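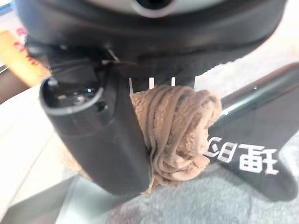
A morning at the Lirkotcombe open day

The paper mill at Lirkotcombe opens to the public once a year, in November. I went with Ronja Bakke, who buys stock for a small bindery and wanted to see the cotton sheets being made.

The tour started at 10 a.m. in the beater room. It is loud, and they hand out earplugs at the door. Birthe Kragh led our group of 13 and kept her explanations short. The mill has 2 beaters, and on the day only the older one was running. Rag pulp goes in for several hours before it is thin enough to use.

Next came the vat room, where Ingvar Holst was pulling sheets by hand. Visitors could try it. Mine tore when I laid it on the felt. Ronja got a clean one on her second try.

The drying loft is up a steep flight of stairs, and anyone with bad knees should skip it. The shutters are set by hand according to the weather.

The shop sells seconds by weight. I bought a pack of the heavy gray, 197 sheets by the label. Parking is in the lower field, which was muddy. The cafe takes cash only and closes at 2.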